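How a Comic Book Gets Its Colors

A comic page starts out in black and white. The color is added later, usually by a different person, and then the whole page is printed with only four inks. Those inks are cyan (a bright blue), magenta (a pinkish red), yellow and black. Printers call them CMYK. The K stands for "key," and the key ink is black.

Step one is the line art. The penciler draws the page lightly. The inker goes over the pencil lines with black ink, or does the same job on a tablet. Line art has no gray in it. Every spot on the page is either black or blank.

Step two is called flatting. A flatter fills each shape with one plain color, so that a cape is one shape and a boot is another. The colors at this stage can be wrong on purpose. Their only job is to keep the shapes separate. A busy page can have 421 shapes, and a quiet page may have fewer than 50.

Step three belongs to the colorist. The colorist picks the real colors and adds shadows and highlights. In the series Birnero, the hero Nido lives underwater, so the colorist keeps most pages blue and green. When the villain Shenoy arrives, the background turns orange. A reader notices the change before reading a single word. 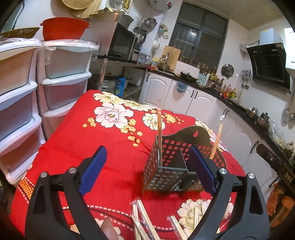
Step four is separation. A computer splits the finished page into four layers, one for each ink. Each layer is turned into a pattern of tiny dots. Large dots make a strong color and small dots make a pale one. Yellow dots printed with cyan dots look green from a normal reading distance. If you look at a printed page through a magnifying glass, you may be able to find the dots.

Step five is printing. The paper passes under the four inks one at a time. All four layers must line up. When they do not, you see a thin colored edge beside the black lines - printers call this being out of register.

Damton, the company that publishes Birnero, printed 1725 copies of the first issue in May. The first 630 copies had the magenta layer slightly out of place, and Nido's face had a pink edge on page 2. The printer stopped the press, moved the plate and ran the rest.

Words to know

Flatter: a person who fills shapes with plain color.
Plate: a metal sheet that carries one layer of the page.
Register: how well the layers line up.

Feb 28, 2020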